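The Chart of the Bridge

Marek Jurčo came to Leslow in May with one suitcase and a box of old almanacs. He rented the room above the bakery on Prestska Street and put a card in the window: Horoscopes for persons, houses and towns. Persons paid 55. For towns he had no price, as no town had ever asked.

The first town to ask was Leslow itself. The mayor climbed the stairs at six in the morning, before the bakers could see him, and sat down with his hat on his knees.

"The bridge over the Isach," he said. "They want to open it in the autumn. My wife's mother dreamed that it fell. I do not believe in such things, you understand. When should we open it?"

Marek asked when the first stone was laid. A bridge has a birth, like a child, and without the hour of birth he could only guess. The mayor did not know the hour. He knew that the bridge had cost more than the school and that 3,000 people would walk over it on the first day.

So Marek went to the archive. He read 746 pages of letters, bills and complaints, and on a page about spoiled cement he found a note in pencil: began 4:20, rain, foreman angry. He carried this home as if it was an egg.
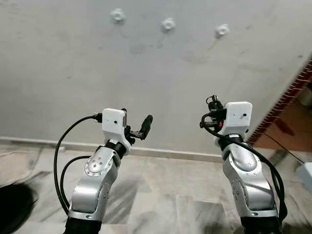
Two silver arms and a gray wall.

That night he drew the chart on the back of a flour bag. Saturn stood in the fourth house, where the foundations are, and Mars looked at it from across the circle. He did not like it. He drew it again, slower, and it was the same.

His teacher in Čierny used to say that a bad chart is a letter that was sent early. You can still open it and answer. Marek had never been sure what this meant, but he was sure the old man had charged extra for it.

He wrote to the mayor: "Wait until Saturn goes from this place. Before that, look at the second pillar, on the side of the mill."

"Why the second pillar?" the mayor asked, when he came again with his hat.

"It was the one they were building when the foreman was angry."

The mayor paid him from his own pocket and counted the coins twice. Then he went down through the bakery, bought a loaf he did not need, and walked to the river. From the window Marek could see him standing by the mill for a long time, looking at the water, with the bread under his arm.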